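Let Students Keep Their Pencil Cases

By Ryan Ellwood
28 June 2025

14 comments
Share 219

The middle school in Gremmont has sent home its supply list for the coming year, and pencil cases are off it. Students will take what they need from a shared bin at each table and put it back when the bell rings. The letter gives two reasons. Shared supplies cost less, and children whose families can't buy much won't stand out.

I think the second reason is a good one. I still think the policy is a mistake.

I taught sixth grade for a long time, the last part of it in Flostbridge, where we tried the same thing. By November the bins held dried-out markers and pencils with no erasers. Kids who had kept track of a favorite pen since third grade stopped bothering, and I can't blame them. When a thing belongs to the whole table, an eleven-year-old sees no reason to put the cap back on.

A pencil case is a small job. You have to fill it, carry it, and notice at night that the sharpener is missing. Most of school is organized by adults. This part isn't, and children that age don't get many chances to run something badly and then fix it.

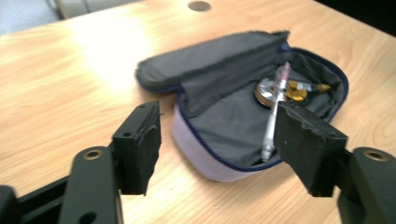 What it would cost

The district told parents that the bins will save $300 per grade. I have no reason to doubt the figure. My old colleague Pouran Ghorbani wrote to the school board with another way to spend the money: buy a basic zippered case and a set of supplies for any student who asks, and hand them out before the first day, through the front office, with no form to fill in. There are 191 students in the incoming class. Most of them already own a case.

Her plan also deals with the problem of kids standing out. A bin doesn't hide much anyway. Children compare shoes, phones and lunches, and they'll go on doing that whatever the pencils look like.

Keyvan Nouri, who sits on the board, answered that teachers lose class time to kids digging through their bags. Some do. I lost more time to arguments over who had the good scissors.

The board votes again before school starts. I'd ask them to drop the bins for one grade, try Ghorbani's plan there, and ask the teachers in November which room they would want to work in. If the bins come out ahead, keep them.

219 shares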